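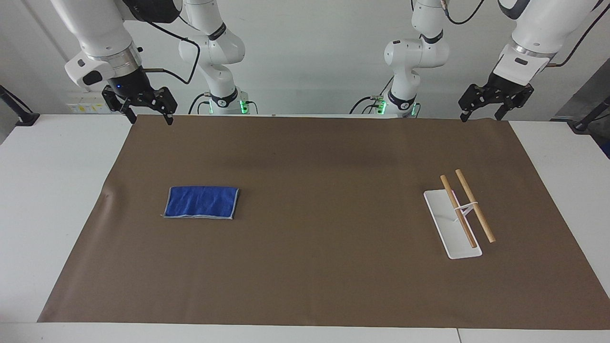 Damian Kälin has run the craft room above the old dairy in Goven for two years, and he has firm views on tables. His are white, which he says was a mistake. "Every drop of glue shows, and then it gets picked at with a knife," he said when I visited. "So now we put paper down." He likes the brown kind, one big sheet with a little of the table left bare at the sides, and a folded blue microfibre cloth kept on it within reach. Wooden sticks held together with a rubber band, resting on a white stand, were the only other things he wanted out.

He buys the paper in Malevside, on rolls of 50 metres. A sheet stays down until it is too marked to use, and then it goes under the paint shelf to catch drips.

The cloths were Tudor Stoica's idea. Stoica teaches the evening group and used to work for Stanciu, the frame maker. "We had rags there, all sorts, and you never knew what was on them," he said. "I asked Damian for proper cloths. He told me they were too dear." Kälin remembers it differently. "I said I would think about it. I bought them in March."

They still disagree about the folding. Stoica would be happy with a cloth thrown over the back of a chair. Kälin wants it flat and square before anybody begins. "If it's folded I can see it's been put back," he said.

Rubber bands are less of a problem. A box of 3000 came from a stationer in Liritville that was closing down, and Kälin doubts he will ever buy another. The group uses them to hold sticks while glue sets, or to keep a bundle from rolling off the table. "Don't wind it too tight," said Stoica. "Twice round is plenty for thin ones."

The room is open to new members again from the autumn. Kälin asks people to bring an apron and their own pencil.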